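Chapter 7
The Courtyard, the Porch and Other Places People Sit

Learning aims
By the end of this chapter you should be able to describe how guests use the outdoor and in-between spaces of a small hotel, draw a simple seating plan for one of them, and work out what an outdoor area costs to keep open through a season.

I learned most of what's in this chapter by getting it wrong in a courtyard. My first job with any responsibility was at the Fragkou, a guesthouse with 20 rooms built around a paved yard, and in my first spring there I was handed a small budget and told to "do something with the outside". I was thrilled! I bought matching tables, lined them up in two rows, put a parasol over each one and stood back feeling very pleased with myself. Guests came out with their coffee, looked at my lovely rows, and went and sat on the kitchen step.

It took me most of that summer to see why. The step was in the shade until late morning, it had a wall to lean on, and from it you could watch people coming in through the gate. My tables were in full sun with their backs to everything. Anastasia Koutsoukos had run the place for years and had known all along, I think, but she let me find out for myself (she was like that). In September we pushed four of the tables up against the kitchen wall, gave the parasols to the bar next door, and that was the end of the rows.

So before we get to any plans or costings, I'd like you to get into the habit of watching. In the earlier chapters we looked at bedrooms, bathrooms and the breakfast room, where guests mostly do what the furniture tells them to. You sleep in the bed, you eat at the table. Outdoor and in-between spaces are much looser than that. A porch can be a waiting room at ten in the morning, a smoking area at noon, a playground at four and a bar at seven, and nothing on the floor plan will tell you so.

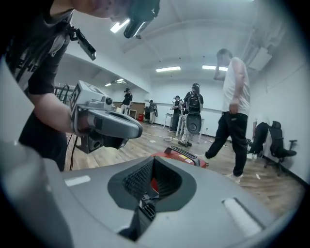

Figure 7.1 Leaning in close, short sleeves.

Three words we'll keep using

I'll try not to drown you in vocabulary, but a few terms come up again and again, so let's settle them now.

A threshold space is anywhere between properly inside and properly outside: a porch, a covered passage, a veranda, a lobby with its doors folded back. Threshold spaces are cheap to run and guests adore them, and yet they're often the last thing an owner spends money on.

An anchor is whatever people arrange themselves around. It might be a big tree, a fountain, a fireplace, a view of the harbour, or at the Fragkou a very fat and unfriendly cat. You can buy an anchor if you must, but have a good look first, as there's nearly always one there already.

Dwell time is how long a guest stays put. It matters for takings (people who settle tend to order a second drink) and it matters for wear, staffing and noise as well. Long dwell times under somebody's bedroom window at eleven at night are a problem, and we'll come back to that when we get to house rules.

Two places we'll visit

Most of the worked material in this chapter comes from two properties. The first is Loston, a former coaching inn with a long gravelled yard behind it, popular with walkers and pretty well full from Easter until October. The yard is big, windy and slightly sloping, which sounds dreadful, and for a while it was. Igor Polák took over as manager when the yard had a picnic bench at each end and nothing in between, and he has been generous enough to let me use his sketches, including the early ones he'd sooner forget. You'll find them at the back of the book, starting on page 224.

The second is Deneck, which is much smaller: seven rooms over a café, with a glazed porch on the street side and a roof terrace that can only be reached by a steep stair. You'd expect the terrace to be the star. I certainly did, and spent a whole visit carrying trays up and down to prove it. The porch does far more trade, and the reasons are worth an entire section of their own.

Floors, which I know you want to skip

Please don't! When students draw me a seating plan they lavish attention on the chairs and leave the ground blank. But the ground decides a great deal. Gravel is noisy under chair legs and awkward for wheels. Smooth tiles look marvellous and can be nasty after rain. Anything indoors that meets an outdoor surface is going to collect grit, and somebody has to clear it before breakfast, every day, in all weathers, with whatever machine will fit through the door.
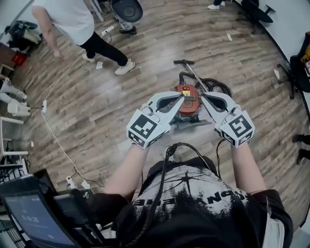
Figure 7.2 A wood-patterned floor and an orange-red floor machine.

When you cost a threshold space later in the chapter, then, I want a line for cleaning time as well as the usual ones for furniture, lighting and heating. My own first costing for the Fragkou had no such line. Anastasia wrote "who sweeps?" across the top in green pen and gave it back to me.

Before you read on

Pick a café, pub or guesthouse near you with somewhere to sit outside. Go at a quiet time, buy a drink, and stay for an hour with a notebook. Mark down which seats fill first, which chairs get moved and where they end up, and where people stand when there's a perfectly good seat free. Go back in the evening if you can and do it again on a fresh page. Keep both pages somewhere safe, as you'll need them for the exercise at the end of section 6.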